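Getting the Smell Out of Synthetic Shirts

I spent most of March trying to get one smell out of our wash. It was the sour one that comes back ten minutes after you put on a clean shirt. Cotton was fine. Anything synthetic was bad, and in this house that means a lot of shirts.

My first mistake was using more detergent. I had a big jug of Bindstead liquid and filled the cap to the top line every time. The leftover soap stayed in the fabric and made things worse. I now use a third of a cap and the rinse water finally looks clear.

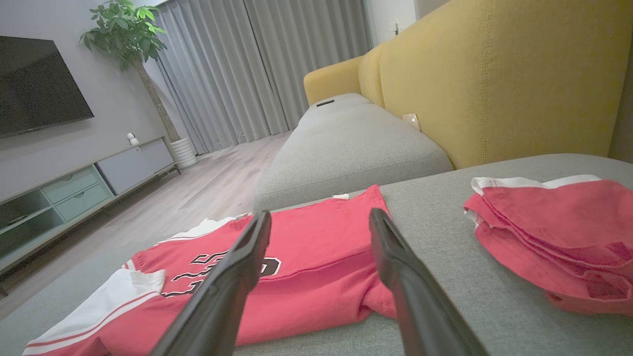

Water temperature was the next thing I looked at. Our washer, an old Parkell top loader, has a cold setting that is very cold in winter, and powder doesn't dissolve well in it. I moved to warm. Hot would probably clean better, but I don't want to risk the color on something like the red jersey, with that white panel and the thin red piping down it. A pink panel can't be fixed.

Soaking did more than anything else. I use the utility sink, cool water and a cup of white vinegar, and leave the shirts in for 30 minutes before a normal wash. Vinegar and bleach must never go in together — that makes a dangerous gas. I keep the bleach on another shelf so I can't grab it half asleep.

I also stopped using fabric softener on sports clothes. It coats the fibers and holds the smell in. The half bottle of Stotetti softener is still under the sink and I use it on towels, which I know you aren't supposed to do either.

The last change was drying. I skip the dryer for these and hang them up the same evening. Left in the washer overnight, they have to be done again.
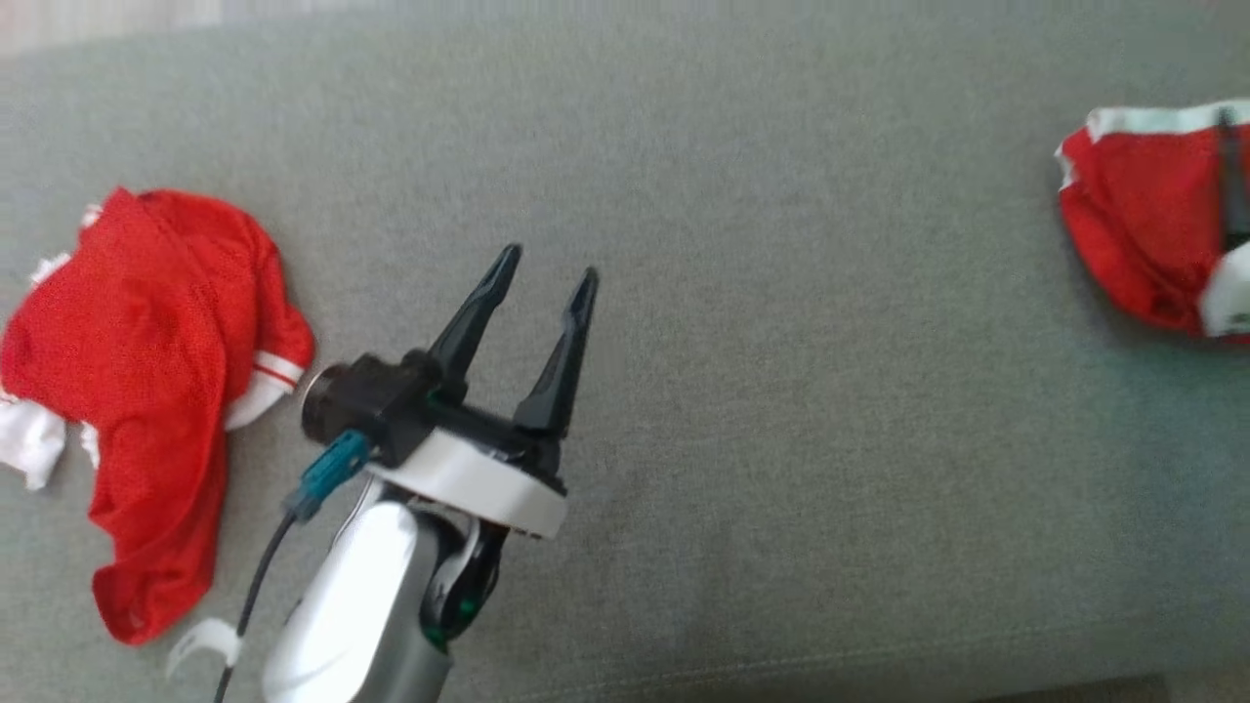 A reader wrote in after my last laundry post to say that the vinegar did nothing for her until she cleaned the washer itself. She ran it empty on hot, wiped under the rubber lip, and the smell was gone by the next load. I tried it on Wednesday and the water came out gray, so she has a point. It's going on my list for once a month.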